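Stinness : la cuisine centrale apprend à travailler à deux rythmes

Sur le site de Hotthorpe, Stinness prépare 2 651 repas par jour pour des cantines et des résidences. Depuis juillet, une cellule Plivex à pince deux doigts prend en charge une partie de la mise en place : sortie des ustensiles, pose des planches, rangement en fin de série. La découpe et l'assaisonnement restent manuels.

L'effectif n'a pas changé : 34 agents, dont 14 affectés à la préparation froide. La répartition des tâches, elle, a été revue. Deux postes de manutention sont devenus des postes de conduite, après une formation interne de 100 heures qui couvre la reprise sur défaut, le nettoyage de la pince et l'apprentissage de nouvelles positions.

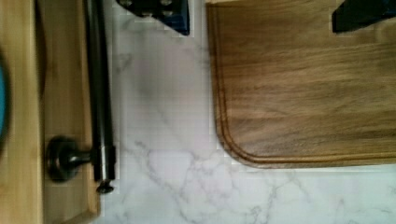 La cadence reste inférieure à celle d'un agent expérimenté. Le gain porte sur les ports de charge répétés et sur la régularité du démarrage, à 5 heures. En contrepartie, un ustensile laissé hors de son emplacement peut provoquer un arrêt, et les équipes doivent respecter un plan de rangement plus strict qu'auparavant.

Le logiciel de supervision, fourni par Onishi, enregistre chaque intervention humaine. Les représentants du personnel ont obtenu que ces relevés ne servent pas à l'évaluation individuelle. L'accord sera réexaminé avant toute extension à la plonge.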